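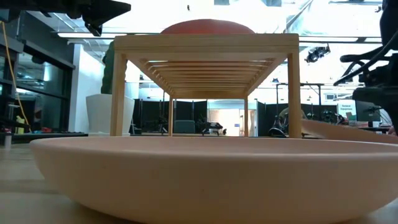 Splitting up the kitchen when a share house ends: who gets what?

Search the Rivum community
Enter keywords
Go

Sumaiya Siriwardena

Our share house of four is finishing up when the lease ends in January. We've been here long enough that nobody remembers buying half of what's in the kitchen, and the other half three separate people remember buying.

The easy things are done. Beds went to whoever sleeps in them. The trouble is the stuff we paid for out of the house kitty: a Karnel fridge ($775, bought new), a wooden dish rack, a toaster, a very nice set of bowls and plates, and a slow cooker that has been used once, for a chilli we no longer discuss.

Two of us (me and Seo) are moving into another place together and would like to keep the fridge. The other two say that means we owe them half of $775 between them. I say the fridge has been opened every eleven minutes by four adults for several summers and is not worth $775 to anybody, including its mother. One housemate also wants the whole dinner set because she "chose the colour". She did choose the colour. We all paid for it.

There's nothing written down except a kitty spreadsheet whose last entry is "misc $87", with no name next to it.

Is there a normal way of doing this? I'd like to still be invited to these people's birthdays.

Shahnaz Sheikh

Been through this three times, twice as the reasonable one.

Start with what things would sell for now. What you paid for the fridge matters about as much as what you paid for last year's groceries. Go on whatever second-hand site people use in your town, find the same fridge or its nearest cousin at a similar age, and write down three asking prices. Take the middle one, then knock a bit off, as asking prices are written by optimists. That's your figure. You and Seo already own half of it between you, so you pay the other two a quarter of that figure each. Their maths is fine, by the way. They've just done it on the wrong number.

For everything under, say, the price of a decent dinner out, don't bother valuing it. Put it all in one spot and take turns picking. Draw names for the order, and whoever goes last in the first round goes first in the second. We did ours on the living room floor with a bottle of something and it was over in twenty minutes, fifteen of which were about a colander.

Some rules that saved us grief:

Anything still sitting there after the last round goes to the op shop, and nobody gets to mourn it afterwards.

Sets count as one pick unless everybody agrees to split them. You will be tempted to split the dinner set four ways so it's fair. Then you each own a quarter of a dinner set, and you'll be eating off mismatched crockery next to three other people who are also eating off mismatched crockery, in four suburbs.

If two people badly want the same thing, they can bid for it with money that goes back to the kitty. It's remarkable how quickly "sentimental value" settles at twelve dollars.

Choosing the colour isn't a purchase. It is a contribution, and she can be thanked for it.

Do it at least a fortnight before you move. During the actual move everyone is tired and holding something heavy.

Habibur Wickramasinghe

just sell everything and split the money, why is this hard

also check the fridge fits in the new place before you fight for it. we won a fridge and it lived in the hallway for a year

Kiri Fairweather

I used to do the outgoing inspections for a block of student flats on Bristia Road, and I've seen this argument from the doorway more often than I'd like. Shahnaz has the main part right. A few things to add.

Sort out the paper side first. Before anyone picks anything, check that none of it belongs to the landlord. Go through the condition report you were given at the start of the lease. I have watched two grown men negotiate for an hour over a microwave that was listed on page four as the owner's.

Keep the kitchen split well away from the bond. Once somebody says "I'll let you have the fridge if you cover my share of the oven clean", you've got one giant argument where you used to have two small ones. Bond goes back according to who paid it in. Cleaning costs get shared by whoever was living there and using the oven. Kitchen goods are a third matter, on a separate page, and ideally on a separate evening.

Then write the list down. It doesn't need to be fancy. One line for each item worth arguing over, what you've agreed it's worth, who's taking it and what they owe. Everyone replies "agreed" in the group chat. You aren't preparing for court. You're preparing for the day in six months when someone opens a cupboard and remembers a casserole dish.

About that $87 in the spreadsheet – let it go. Four people, so you're each up for less than twenty-two dollars, and you could spend more than that on the coffees needed to discuss it.

On the dinner set, consider where each of you is headed. In my experience somebody is always going home to their parents, who already own plates. Somebody else is moving in with a partner who has plates and firm views about them. Once those two say so out loud, you tend to find there was only ever one person who wanted the crockery, plus some others who didn't want to be the ones who missed out. If your colour chooser really does need a set for her new place, I'd be inclined to let her have it as her first pick and see how generous she feels about the fridge.

People asked me the next one more than anything else, so I'll give it its own spot. 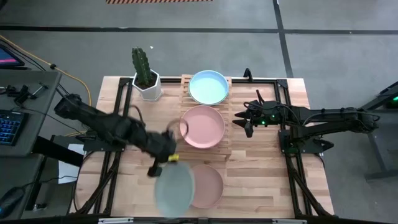

Can a housemate who is moving out insist on being paid cash for their share of the shared things?

They can ask for it, and it's fair that they get something, but the rest of you don't have to buy them out at a price you haven't agreed to. Offer them a share of the current second-hand value, or goods worth the same, or sell the item and divide whatever comes in. If they turn down all three, selling is the usual way through.

The same goes for someone who moved in late. If they put into the kitty when the thing was bought, they own a bit of it. If it was already there when they arrived, they've been enjoying the use of it, and that's all.

Last thing. Take the dish rack apart and dry it properly before it goes in a box, if it's the sort that comes apart. Wood that gets packed damp in summer comes out at the other end with an opinion. And wrap bowls one by one. Newspaper is fine, though it leaves ink on your hands and you'll want to rinse everything before you eat out of it. Plates travel better standing on edge than lying flat. I don't care who ends up owning them, I just hate hearing that noise on a stairwell.

3 comments

Fereshteh Bagheri
The picking in turns thing works. We did it with five people and the only casualty was a garlic press, which two of us are still pretending we don't have.

Sumaiya Siriwardena
Update from the asker. We did the three prices for the fridge and the middle one was so low that the other two briefly wanted to keep it out of spite. Seo and I have paid up. Dinner set has gone to the colour chooser as her first pick. The condition report says the toaster was the landlord's all along. I got the slow cooker, and I wasn't consulted.

Habibur Wickramasinghe
did you measure the new kitchen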